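Vokell is a debt and budgeting advice service based in Fokby. We help people who owe money on student loans, credit cards, car loans and tax bills work out what they owe, who they owe it to and what they can afford to pay back. We do not lend money and we do not sell loans for anyone else.

## What we do

Most people come to us with more than one debt. The first appointment takes 30 minutes and can be done by phone or at our office. Bring your most recent statements, a pay slip or benefit notice, and any letters from a collection agency. If you can't find something, come anyway. We can usually request it from the lender with your signature.

After that meeting we write up a plan. It lists each debt, the interest rate, the minimum payment and the order we suggest you deal with them. You get a copy within 28 days. If a consumer proposal or bankruptcy looks like the better choice, we will tell you and refer you to a licensed trustee. We are not trustees ourselves.

## Student loans

Student loans make up a large share of our work. We can go through the rules on repayment assistance with you, check whether your loan is federal, provincial or both, and help fill in the forms. We also run a group session each April for people finishing college or university. Last year's was held at the Roman branch.

## Fees

The first appointment is free. A full plan costs $648, which can be paid over 11 months with no interest. The fee is waived for anyone receiving social assistance. We don't take a percentage of what you owe, and no lender pays us for referrals.

## Where we are

Our main office is in Fokby, on the ground floor of the Givitz Building, with parking at the rear. The Roman branch is smaller and is open by appointment only. Both offices close for lunch from noon to 1 p.m.

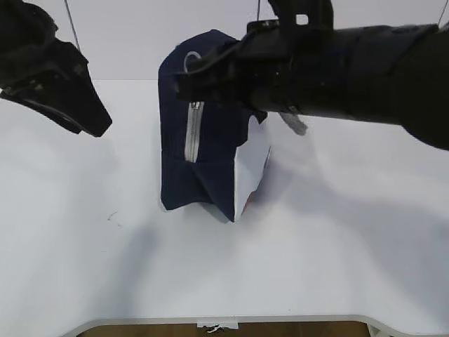 *Navy blue fabric bag on a white table.*

## Privacy and complaints

Your file stays with us. We won't speak to a lender, an employer or a family member about you unless you have signed a consent form, and you can cancel that consent at any time in writing.

If you are unhappy with our advice, write to the Fokby office and mark the envelope "Complaints". A counsellor who hasn't worked on your file will review it and reply by letter.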